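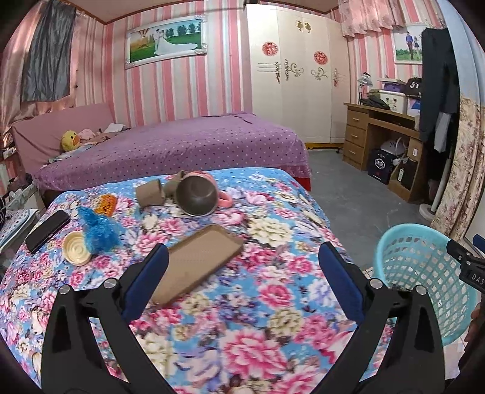
Figure 1. Printed floral cloth with a pink mug and a brown tray.

Household Textiles, Unit Five
Pattern, Repeat and Color in Printed Cloth

Reading before class: course reader, the chapter on printed cloth, and the Sturum collection guide, introduction only. Students who missed Unit Four should read the notes on weave structure first. The terms warp, weft, selvage and thread count are used below without further definition.

1. Scope of the unit

Unit Four dealt with cloth as a structure. The present unit deals with cloth as a surface. Most bedding, curtain and table cloth sold for the home is printed after weaving, and the printed design is usually the first thing a buyer considers. The unit covers the way a design is drawn so that it can be repeated, the main methods of putting it on the cloth, and the behavior of printed color in use. Embroidery and woven pattern (damask, jacquard) are left to Unit Six.

2. The repeat

A repeat is the smallest section of a design that, laid next to copies of itself, produces the whole. Its height and width are fixed by the printing equipment. In screen printing the repeat is limited by the size of the screen, and in rotary printing by the circumference of the cylinder. Digital printing removes most of these limits, although many designers continue to work to the older sizes because their files may later be sold to a rotary mill.

Three arrangements should be known for the test.

Straight repeat. Each copy sits directly beside and directly below the last. Simple to draw, but the eye finds rows quickly, and large flowers tend to form visible stripes on a bed.

Half-drop repeat. Each column is moved down by one half of the height of the repeat. It is widely used for large florals, and it hides the join well.

Brick repeat. Each row is moved sideways by one half of the width. It is more common in small geometric designs.

A tossed layout is not a fourth kind of repeat. The word describes motifs that face in many directions, so that the cloth has no top or bottom. Such cloth can be cut either way, and less is wasted. One-way designs need more yardage, and the extra must be allowed for in any costing exercise.

3. Ground, motif and scale

The ground is the color behind the motifs. It may be printed, dyed before printing, or left as the natural or bleached cloth. A dark or strong ground with pale flowers calls for careful registration, since a small gap between the two shows at once as a light line.

Scale is judged against the finished article. A peony that appears well sized on a full bed will be cut into fragments on a pillowcase. In the Menier sample books, which are used in the second workshop, the same floral is given in two scales for this reason. Students should note which secondary flowers were dropped in the smaller version and which were redrawn.
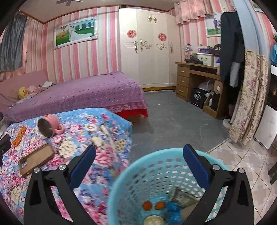
This page was last changed on December 23, 2024.

4. Printing methods

Block printing. The color is carried on a carved block and pressed by hand. Each color needs its own block. Slight differences between impressions are normal.

Screen printing. The color is pushed through a mesh that has been sealed wherever no color is wanted. Flat screens are suited to short runs, rotary screens to long ones. The Guerra exercise cloth, handed out in May, was printed with 8 screens, and a strip of color marks can be found along the selvage. The marks are to be listed in order in the workshop report.

Transfer printing. The design is printed on paper and moved to the cloth by heat. It works best on polyester.

Digital printing. The color is applied by ink jets directly to prepared cloth. There are no screens to make, and the number of colors is no longer a cost in itself.

5. Pigment and dye

Pigment sits on the fiber and is held there by a binder. Dye enters the fiber. Pigment prints are cheaper and can be put on nearly any cloth, but they may feel stiff and they wear first along folds. Dye prints are softer - the hand of the cloth is hardly changed - but they must be steamed and washed after printing, and the dye must be matched to the fiber.

A simple check is to compare the face with the back. A pigment print often leaves the back pale. The check is not reliable on very thin cloth.

6. Workshop and report

The workshop takes place in the Gallik room. Groups may take up to 28 swatches from the drawers and must return them in the same order. For each swatch chosen for the report, give:

type of repeat, with a sketch
height and width of the repeat
number of colors, including the ground if printed
likely printing method and the evidence for it
one-way or tossed

Reports are limited to 5 pages, sketches included. Measurements are to be given in inches and taken with the cloth flat and not under tension. Rubbing tests are done only on the exercise cloth and never on the sample books.

Unit Six begins with woven pattern. Bring a hand lens.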